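Home | Ask | Topics | Recent | Log in

We use cookies to keep you signed in and to count visits. Accept | Settings

Packing a box of mixed snacks so they arrive whole
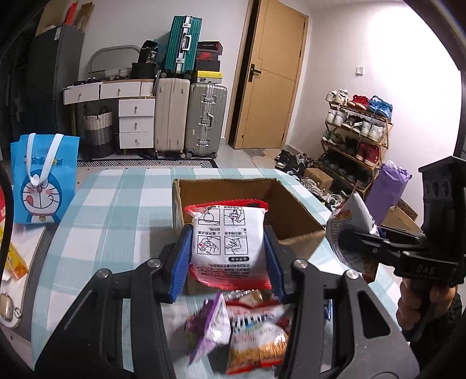
I'm putting together a snack box for my brother, who moved away for school and can't find the kinds he grew up with. It's all small single packets, some with Chinese instructions on the wrapper, a few pyramid-shaped ones, and some bags with more air in them than food. I have a plain brown cardboard box and a kitchen table to work on.

Last December I just dropped everything in and taped it shut. He said half of the crunchy things were crumbs and one packet had split along the seal. The box has to go 1,943 miles, so it gets handled a lot. What order should things go in, and do I need padding if the bags are already puffy? I'd also like to keep the postage down.

Fanni Dudás
Posted in Mailing and Packing - viewed 2,715 times

Győző Rácz

I send one of these every couple of months. Tape the bottom of the box first, along the seam and once across each end. Old boxes go soft at the corners, so press on them before you start.

Lay everything out on the table and sort by how hard it is. Dense things go on the bottom - hard candy, nuts, anything in a solid little packet. Stand flat packets on edge like files in a drawer. They take pressure better that way and you fit more in. Pyramid packets are awkward, but two of them side by side, one point up and one point down, take up much less room.

Puffy bags go on top. They work as padding for what's under them, but they don't protect themselves. Don't squeeze them to get the lid closed, that is how seals split. If the flaps won't meet, take something out. Fill the gaps with crumpled paper until nothing moves when you tilt the box.

My last one weighed 683 grams before tape. Weigh yours at home on a kitchen scale and check the rates for that weight before you go. Sometimes taking out one packet drops you to the next price down.

midwestpacker

Put anything with sauce or oil in a zip bag. I didn't once and it ruined a whole box. Also no chocolate in summer.

Padilla

Could you use a smaller box? Mine always break when there's too much room. I don't bother with paper, I use socks. He probably needs socks anyway.

Fanni Dudás

Thanks, I'll try it on edge this time. I do have a smaller box but the pyramid ones didn't fit beside the bags. Socks are a good idea.

Related: Mailing homemade cookies | Reusing old boxes | What tape to buy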